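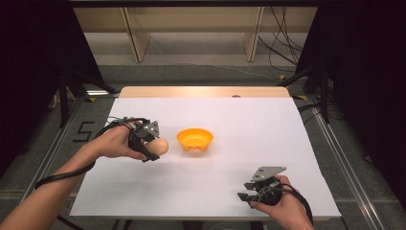 Ticket: Second pair of hand-held grippers, quote doesn't match what we need
Status: Open, waiting on vendor
Opened: Saturday, June 1, 2019

Hi all, me again! I'm trying to get the gripper order out before the budget window shuts and I've hit a snag, so I'm logging everything in one place.

The short version: Hitosen quoted us 1,470 dollars for one more pair of the black hand-held grippers. I had that number in the plan already, so I was happy for a whole afternoon. Then I read the line items and the metal brackets that go on top aren't in there. Neither are the cables. We can't use the things without either one (ours have a bracket on each gripper and a cable running off each one), so the real cost is higher and I don't know by how much yet.

What I've tried so far:

- Asked Hitosen for a bundle price. They said the bracket is "an accessory" and sent me to Rillex.
- Asked Rillex. They do sell a bracket, but the drawing they sent has a flat plate and ours has a triangular one with small bolts. Sent them our drawing and asked for a match. Nothing back.
- Checked the May order in case we had spares coming. We don't. That was 4 sets of finger pads and a box of bolts, and the bolts are the wrong length anyway, ugh.

Update, same day: Rillex wrote back! They can cut the triangular plate, but the minimum run is 25 pieces. We need two. I asked if they'd do a smaller batch and they're checking with the shop.

Second update: had a look at cable length while I was waiting. On the pair we have, the left cable loops down along the forearm, and I'd like more slack than that on the new set for anyone with longer arms. Craddock stocks a longer one with the same plug, lead time 21 days. I've put it on hold but not paid.

Stuff I'd like opinions on, please reply on the ticket and not in my inbox:

1. Do we want the same fingers? They're fine for the egg and plastic bowl job we've been running, but the Zullby project wants flat things picked up next and I'm not keen to buy twice.

2. Is anyone against having our own shop make the two brackets? I know they're busy. It would get us out of the minimum run, though, and I think I could have the order in by the end of the week.

3. Which budget line do the cables go under? Last time they went in with office supplies and I got a very polite email about it.

Leaving this open till Rillex answers on the small batch. If they say no, I'll fill in the shop request and paste the number here.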